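Consular Records Transfer, Londmont Mission
Progress report to the Avance Fund, third quarter

Prepared by Irena Krawczyk, project lead

Status: on schedule for the register work, three weeks behind on staffing.

The mission holds 3,741 paper files on resident nationals, opened under four successive consuls. By the end of September all of them had been indexed by surname and date of first registration. Scanning is complete for the first 1,000. A further 310 have been set aside for missing signatures or conflicting birth dates, and Hubert Jakubowski is working through these with the registry in the capital.

The delay in staffing follows the change of head of mission. Roman Nowakowski presented his credentials in July and asked to review all local contracts before they were renewed. Two clerk posts stayed vacant during the review. Both have now been approved, and the new clerks start on a Monday in the coming quarter.

The honorary consulate at Ristomthorpe has agreed to send its files by courier. It reports 130 files, none indexed.

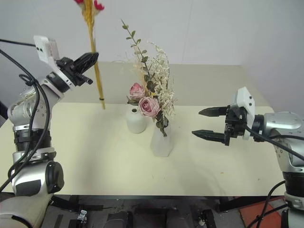
Costs remain within the approved budget. The line for translation is underspent – most of the older correspondence was already bilingual – and we request permission to move the balance to secure storage. A revised table will follow under separate cover.

Work planned for next quarter: scanning of the second batch, receipt of the Ristomthorpe files, and a draft retention schedule for comment by Tamsin Merrick.

Recent reports
Second quarter: indexing and staff training
First quarter: survey of holdings
Kwiatkowski bequest: closing statement

Contact the project office | Copyright Londmont Mission | Back to top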